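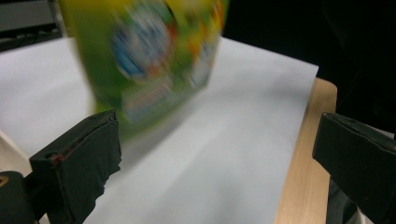
Lime-green box with blue oval, over the white sheet.

Wednesday, February, Kutville bench

Pulled the screening reminder extract again. First run on Monday's copy dropped every patient whose last colorectal result came from an outside lab, so the overdue list was inflated. Lai flagged it from the clinic side before I did.

Cause: the Celter export writes outside results with a blank order ID, and the join was on order ID. Changed it to patient number plus result date, with a 10 day window either side. Two results inside one window – keep the later one.

Rerun on the 2000 record test set. 1102 now show a completed screen on file. Spot check of 50 charts by hand, two wrong. Both are stool tests filed under "misc lab" with no code. Not fixing those in the script. Nereck can recode at their end, ticket is open.

Age cutoff still unsettled. Script uses age on the day of the run, the clinic wants age on the day the letter goes out. Matters only for people with a birthday in the gap, but they are the ones who call. Left as is, flag added at the top of the file.

Illia Pavliuk has the old join in his branch – do not merge until he pulls mine.

To do: rerun on the full set, log the seed, ask Lai whether declined screens count as open or closed.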